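Ernton Toy Library: progress report to the Ladent Fund
Period covered: to the end of May

Summary

We said we would sort the donated construction toys by spring. We have sorted a good many of them, and spring has been generous enough to run on a bit. The grant is being spent on the things we said it would be spent on, with one exception, explained under Money.

What has been done

The backlog stood at 36 sacks when you visited. Most had been filled by people clearing a playroom in a hurry, so a sack marked "bricks" might also hold crayons, a sock and half a jigsaw of Bruges. We began by tipping each sack on to the floor and kneeling round it, a method our knees voted down within the week. Everything now gets sorted at table height, out of open bins, and the pace has improved a good deal.

The rule is simple enough. Building blocks go forward to washing. Wrappers, foil, bags and anything sticky go in the rubbish. Whatever is left goes on the "pending" shelf, which is full.

So far 912 blocks have been washed, dried and bagged into sets. Two sets have gone out on loan and one of those has come back, complete, with a thank-you note and a fair amount of sand.

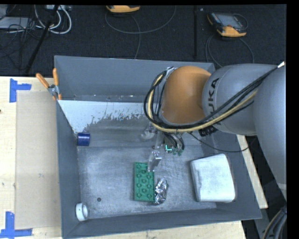 A green block in the grey bin, with a crumpled bit of something shiny up against it.

Wrapping of one kind or another remains the chief nuisance. It clings to the blocks, it hides under them, and if it gets as far as the washing bowl it blocks the plughole. We now check every bin a second time before anything goes near water.

What has not been done

The labels. We promised a picture label on every set so that small children could choose for themselves. The first batch was printed on paper that curled up in the damp of the store cupboard, and a second is on order from Vorilum. We expect it in June, as does Vorilum, on its better days.

The opening hours are also unchanged. We had hoped to add a later session, up to 7pm, and are still talking to the hall about the key.

Money

Spending is within budget. The 3 drying racks cost less than expected, and we put the difference towards a second table. This was not in the original bid. We should have asked first and are asking now.

Next period

Finish the remaining sacks, fix the labels, and take a starter set to the Ikeda Road playgroup, who have been very patient. We would also like to empty the pending shelf, though we said that last time.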